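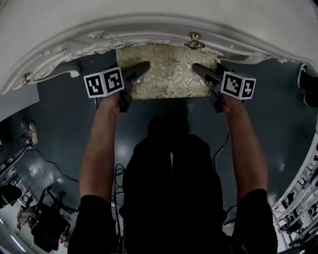 Does a hired concert grand need its own check before rehearsal if the tuner has already been?
The tuner signs off on pitch and action. Casters, lid hardware and the bench are left to the hall, so check them yourself.

Fircombe Hall — stage check, chamber concert
Jul 12, 2021
Checked by: Emiko Hamada

1. Lid prop and hinge pins
Pass. Pins seated on both hinges. The hire sheet says "inspected" with no name next to it, so I treated that as a blank.

2. Caster locks
Two pass, one fail. The tail caster rolls with the lock down. Cups go under all three until Droline sends someone. They told us the same lock was fixed in July of last year.

3. Piano bench
Pass, barely. It creaks at full height. I tightened the bolts and it still creaks.

4. Riser, string quartet
Rated for 39 people according to the plate. I would like to know who came up with that. Legs locked, skirt clipped, front edge taped again where the old tape had lifted.

5. Cello endpin stops
Pass. Straps only. The rubber discs slide on this floor whatever the packet claims.

6. Music stand lights
21 tested, 9 with loose clips. Loose ones are in the red bin. Please don't put them back on stands because "they held last time."

7. Cables
Fail on first look, pass on second. The Tuden recording feed was run straight across the stage left entrance. Moved behind the riser and covered with matting.

8. Sound level at the conductor's spot
Peak of 109 during the brass run-through of the Phetsri overture. The meter is old and I don't fully trust it, but I trust "it didn't seem that loud" even less. Earplugs on the back desks. Shields ordered, not here yet.

9. Exits and aisle lights
Pass. Left rear door sticks — push low.

Open items: tail caster, stand light clips, shields. Stage may be used with the cups in place. Do not move the piano between halves.

E.H.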